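Monday, late

Back from Skatcombe with sore feet and a tote bag I didn't ask for. The open day was meant to start at 10 and the doors were still locked when I got there, so a queue of us stood in the drizzle reading the banner. "The Future of Repair." I have been to the future of repair twice before and both times it was a man with a laptop.

The first hour was talks. Eino Kuusisto did the welcome and I'll give him this, he kept it short. After him came a long thing about Lerken, which as far as I could follow is the software that decides what the arm does next. There was a slide saying it had been through 1,036 trial runs. Runs of what? Start to finish, or every time it closed its fingers on something? I put my hand up and was told there would be time for questions at the benches. There wasn't much.

Then we were let through to the workshop in groups, with visitor stickers on. Mine fell off in the corridor. The Bestach bench was the one I'd come for, taking old office computers apart so the bits can be used again. I did that job by hand for long enough to have opinions about it. Half the work is finding out what some previous person has done in there, the wrong screw forced in, the clip snapped and left. A machine that has only met tidy computers hasn't met many computers. 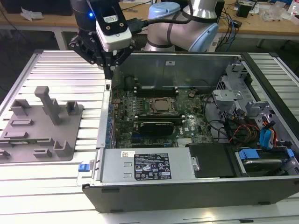 The Bestach bench. Dell tower on its side, lid off, gripper over the top left corner.

I took that while Heikki Salminen was talking. He's the one who looks after the bench and he was far better value than the slides. No patter. I asked what it found hardest and he said cables, straight off, which is the right answer. Look at the bundle by the drive bays, all those colours bundled along there. A person shoves that aside with the back of a hand without thinking. He said they'd lost most of the autumn to it.

What we were shown was memory. It went down, took hold of a stick, had a bit of a think, let go, tried again and got it out. People clapped. I'd have had the lot out and been on to the processor, and I'm slow these days. The second one came cleanly, I have to admit, and it didn't bend anything. Heikki didn't look surprised or pleased, he just put them back in himself for the next group. So a man takes the side off, a man sets the case down where the arm likes it, and a man puts the parts back. I said so and he laughed and said yes, that's the job at the moment.

The leaflet claims 381 towers "processed" since last December. I'd like that word explained. A woman from Savolainen, who are thinking of taking one on, asked what it cost per machine and got a very long reply with no price in it. She wrote something down anyway.

Tea was in the canteen, decent flapjack. Missed the 4.15 and had to wait for the next one. I could see it being useful for the dull stuff, shift after shift of the same model, if somebody has a warehouse full of them. We used to get 6 kinds in one cage and none of them with matching screws. Must dig out Heikki's email, he said he'd send the failure figures if I asked. I think he might.

Tote bag has gone on the back of the door. Ring the dentist tomorrow.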